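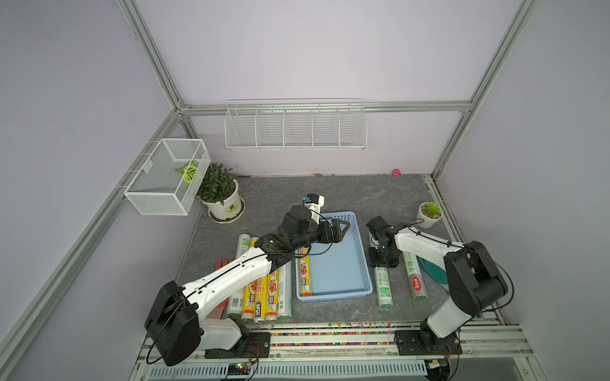

Rolls of kitchen wrap set out beside a blue tray at the Jandthorpe packing bench.

Coughlan trials tray sorting for kitchen wrap

2/23/25

Household goods distributor Coughlan has begun a packing trial at its Jandthorpe site covering plastic wrap sold on the roll. The trial concerns how mixed rolls are brought together in a shallow plastic tray before they are cartoned for stores.

The range is awkward to pack by conventional methods. Rolls arrive from several suppliers in different diameters and sleeve finishes. Some carry full-colour printing over the whole sleeve, with a photograph of food on a yellow ground, while others are mostly white with green lettering. A third group has a clear outer film with little or no print. Glossy film slides on a hard surface, and a roll set down at an angle tends to settle across its neighbours.

Under the trial procedure, rolls are laid on the bench on both sides of the container. The container stays in the centre and is filled from one long edge, with each roll parallel to the last. Labels are to face up where the sleeve allows it. The work surface is dark grey, chosen for contrast against both the white and the yellow packaging.

"The yellow sleeves are easy to tell apart from the bench. The clear ones are the problem, and they always have been," said Tarek Farouk, packing supervisor at Jandthorpe. "We want the same result for a clear roll as for a printed one, and we want it without a second person checking every tray."

Two container patterns are under consideration, both in light blue plastic. The perforated version weighs less and drains after washing, and it has a slot-shaped handle opening in the rim. 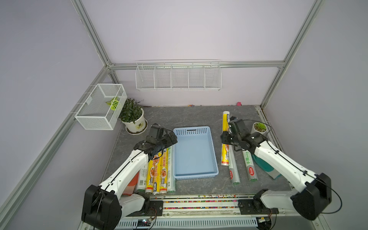 Farouk said the perforated pattern was preferred by staff on the cartoning line, although its openings could catch a loose tail of film where a sleeve had been damaged in transit. Rolls with a torn sleeve are to be set aside and recorded under the supplier's code.

The procedure was drafted in January by Olberg, a packaging consultancy retained by the company. Its report logged 1742 rolls over seven shifts and found that most repacking was caused by rolls placed crosswise or upright. Crushed cores were a minor factor. The report recommended a fixed starting edge, a wider gap between the supply rows and the container, and a limit on the number of rolls standing on end.

Léonie Aubert, who led the work for Olberg, said the starting edge had the largest effect. "If the first roll is square to the side, the remainder generally follow. If it is out, the error carries across the full width and the lid will not seat."

Coughlan supplies wrap, foil and baking paper to 20 stores under the Briltasora name. The trial is limited to plastic wrap and will continue until over 2000 rolls have been packed under the new procedure. Foil is to be assessed separately, as the cartons are longer and do not fit the present containers.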